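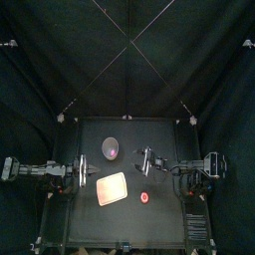
Liste: Automatisierung im Kleinbetrieb
Betreff: Re: Zweiarm-Zelle von Boiko, Erfahrungen?
Datum: Donnerstag, 28. Juni

Hallo in die Runde,

ich antworte mal abschnittsweise, sonst geht die Hälfte verloren.

> wir überlegen, für die Kleinteilbestückung die Zweiarm-Zelle von
> Boiko anzuschaffen, also Tisch, zwei Arme, Greifer und die
> Stoffkabine als Paket. Bei Podia in Lesanitz kann man sie wohl auch
> mieten. Hat jemand von euch das Ding länger als einen Vorführtag
> in Betrieb gehabt?

Ja, wir. Unsere Zelle läuft seit Februar, gemietet über Podia. Gekauft haben wir sie noch nicht, die Entscheidung steht im Herbst an. Wir lassen damit Kleinteile aus Schalen in flache Trays umsetzen, dazu Deckel auflegen und wieder abnehmen. Einschichtig, kein Dauerbetrieb.

> Wie lange braucht man für den Aufbau? Im Prospekt steht "ein
> Arbeitstag".

Der mechanische Teil ist an einem Tag zu schaffen, wenn man zu zweit ist. Die Arme sitzen sich gegenüber an den beiden Tischseiten, die Halter sind verschraubt und lassen sich allein schlecht ausrichten. Länger gedauert hat bei uns die Kalibrierung. Beide Arme müssen dasselbe Koordinatensystem haben, sonst treffen sie sich bei der Übergabe in der Tischmitte um ein paar Millimeter daneben. Beim ersten Durchgang lag das bei uns am rechten Halter, den hatten wir vor dem Festziehen nicht noch einmal kontrolliert. Nach dem Nachziehen muss man wieder von vorn anfangen. Rechnet mit drei Tagen, bis das erste Teil sauber umgesetzt wird.

> Ist die Stoffkabine wirklich nötig? Die kostet extra und sieht
> ehrlich gesagt nach Fotostudio aus.

Wir hatten sie anfangs auch weggelassen. In unserer Halle kommt nachmittags die Sonne von der Seite, und dann fiel die Erkennung bei allem Durchsichtigen aus. Mit dem schwarzen Stoff ringsum ist das deutlich besser geworden. Klare Kunststoffschalen sind trotzdem das schwierigste Teil im Sortiment, vor allem auf der schwarzen Platte und bei wenig Licht. Helle Trays und farbige Deckel findet das System praktisch immer. Wer nur solche Teile hat und einen Raum ohne Fenster, kann sich die Kabine wahrscheinlich sparen.

Der Stoff wirft Falten und muss ab und zu nachgespannt werden. Die Spannschnüre bitte beim Aufbau gleich richtig anziehen, hinterher kommt man schlecht dran.

> Was ist mit den Greifern? Reichen die mitgelieferten?

Für flache Sachen mit Rand ja. Das Tray lässt sich an der erhöhten Kante gut fassen. Schwierig ist es bei runden, flachen Teilen, die direkt auf der Platte liegen. Da kommen die Finger nicht drunter, und seitlich schiebt der Greifer das Teil gern vor sich her. Wir haben uns mit geänderten Fingerspitzen beholfen und fahren solche Teile langsamer an. Flamdale bietet fertige Wechselfinger an, ein Paar kostet 122 Euro. Die haben wir an einem Arm im Test, an dem anderen noch die alten. Die Flamdale-Finger greifen besser, nutzen sich an der Spitze aber auch schneller ab. Nach welcher Zeit man sie tauschen muss, kann ich noch nicht sagen.

> Und die Kosten im Betrieb?

Die Miete liegt bei uns bei rund 800 Euro im Monat, Kabine inbegriffen. Der Wartungsvertrag kommt mit 179 Euro dazu, auch monatlich. Darin ist eine Anfahrt pro Quartal enthalten, weitere gehen extra. Ob ihr denselben Preis bekommt, hängt sicher von der Laufzeit ab, wir haben für ein Jahr unterschrieben. Strom ist zu vernachlässigen.

> Gab es Ausfälle?

Zwei, die der Rede wert sind. Einmal blieb der linke Arm mitten in der Bewegung stehen. Ursache war ein Stecker, der sich durch das Kabelbündel gelockert hatte. Die Kabelführung ist aus meiner Sicht der schwächste Punkt am ganzen Produkt. Die Leitungen hängen neben und unter den Armen ziemlich frei herum, und im Handbuch steht dazu nur ein Satz. Wir haben sie inzwischen mit Klettband gebündelt und genug Schlaufe gelassen, damit bei ganz ausgestrecktem Arm kein Zug draufkommt. Seitdem ist Ruhe.

Der andere Ausfall kam nach einem Update der Steuerung. Danach waren die gespeicherten Greifweiten weg. Podia hat sie am nächsten Vormittag per Fernwartung wieder eingespielt. Seither sichern wir vor jedem Update selbst, das geht über das Menü "Profile", dort auf "Exportieren".

> Würdet ihr sie wieder nehmen?

Zur Miete ja. Kaufen würde ich erst, wenn ihr eure eigenen Teile mindestens zwei Wochen lang darauf habt laufen lassen. Die Vorführteile sind dankbar ausgesucht. Nehmt zum Termin in Lesanitz am besten eine Kiste mit euren schlimmsten Kandidaten mit, durchsichtig, rund und flach, und lasst euch die Übergabe von Arm zu Arm damit zeigen. Podia macht das mit, man muss es aber vorher anmelden.

Noch eine Frage von mir an die anderen: Hat jemand die Zelle mit einer hellen Tischplatte statt der schwarzen laufen? Boiko führt sie als Zubehör, aber ich habe noch keinen Betrieb gefunden, der sie verwendet. Mich würde interessieren, ob dunkle Fingerspitzen darauf Probleme bei der Erkennung machen.

Die Einstellwerte für die Trays kann ich bei Bedarf schicken, bitte direkt an mich und nicht über die Liste, der Anhang ist zu groß.

Viele Grüße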